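3.2 Collection of demonstrations by remote control

All demonstrations for the bedroom tasks were given by remote control in a simulated flat, referred to here as Grostholm. The operator moves a pair of hand-held controllers, and the two arms of the simulated robot follow them with a short delay. Each hand drives one arm and its gripper, so that both may be used together or one may be parked while the other works. A session was limited to 2 hours, as earlier trials in January had shown that operators became careless when tired. 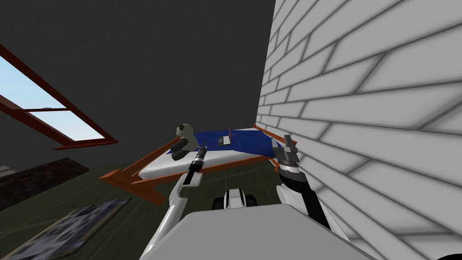 Operators were given a written goal for each attempt but no prescribed path. They were free to pause, to withdraw an arm and to approach again from another side. Such corrections were kept in the record - a learner that sees only clean motions has little to draw upon when its own motion drifts. Of the 264 attempts recorded, 116 contained at least one correction of this kind.

Views from several cameras were stored together with the joint positions and the state of each gripper. The close view, in which the gripper fingers stand in the foreground, was offered to the operator in a small side window and could be enlarged at will.
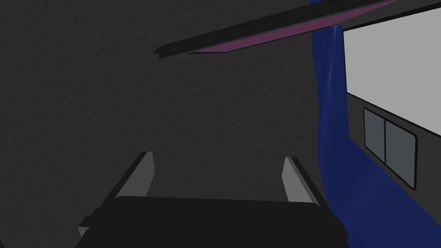
3.3 Review and selection

Each attempt was replayed by two reviewers working apart, using the Kwofie replay tool. An attempt was set aside if an arm struck the furniture or the wall, or if the operator stopped before the goal was reached. In total, 73 attempts were set aside. Figure 3 gives a moment from the bed task, with the panda toy on the bed and one gripper held close to the blanket beside it. 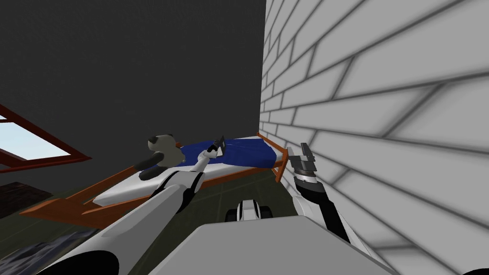 Figure 3. Bed task in the Grostholm flat, both arms under remote control.

Salamatu Arthur objected during the review that the rule on contact was too strict, since a person showing the same task by hand would often brush against a bed or lean on it, and that light contact ought to be kept and labelled. The rule was left in place for the present study, and the rejected attempts have been stored with a note of the cause so that the selection may be repeated under a looser rule.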